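Section 4: Setting up the tabletop and small holders

This section covers the Grultura table and the open-top holders that stand on it. Read section 3 first if the legs are not yet fitted. Allow the table to stand on its feet for a while on the final floor before you level it, especially on thick carpet.

4.1 Placing the table

1. Choose a spot on a firm, even floor. Keep the table 300 mm clear of radiators and other heaters.
2. Turn the table so the side you will sit at has the most room for a chair.
3. Press down on each corner in turn. If one corner moves, turn the foot below it counterclockwise until the movement stops.
4. Wipe the top with a soft cloth and let it dry before putting anything on it.

Note: The top is pale, and hair dye, nail polish and ink will mark it if left. Wipe up spills the same day. Do not use scouring powder.

Caution: Do not drag a loaded table. Clear the top first, then lift with two people, one at each end.

4.2 Placing a mesh cup

Mesh cups are sold for pencils but they do just as well for brushes, combs and other things with long handles. Air gets through the sides, so a brush that has been rinsed and shaken out will finish drying there. If it is still dripping, lay it on a towel first.

1. Check the underside of the cup for grit. Grit under the base will scratch the tabletop.
2. Set the cup down well in from the edge, on the side of the hand you use most.
3. Put the heaviest item in first, handle down.
4. Let go slowly and see which way the cup wants to lean. Move the handle to the opposite side of the cup if it feels unsteady.
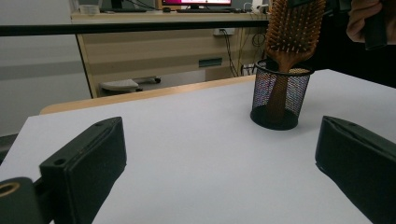
Large paddle brushes carry most of their weight above the rim. One to a cup is enough. A second one will knock against the first, and the pins catch on each other when you pull either of them out. Combs and narrow brushes can share.

Wooden brushes should never stand in water. If moisture has collected in the bottom of the cup, take everything out and dry the inside with a paper towel – the corner where the mesh meets the base is the place to check.

Caution: Do not put hot styling tools in the cup. Let them cool fully on a heat-safe mat before storing them.

4.3 Taking a brush out and putting it back

1. Steady the cup at the rim with one hand.
2. Hold the brush by the lower part of the head or the top of the handle and lift straight up. Do not pull by the pins.
3. When you put it back, lower the handle until it touches the base. Dropping it in will chip the finish at the end of the handle over time.

4.4 Cleaning

Once a week, pull loose hair from the brush and tap the cup upside down over a wastebasket. For dust in the mesh, use a dry toothbrush or the small nozzle of a vacuum cleaner on its lowest setting. A damp cloth is fine for the rim and base.

Replacement feet for the table are part number 176. Order them through the store where you bought the table.

Text: Birthe Riis. Revised May 2026.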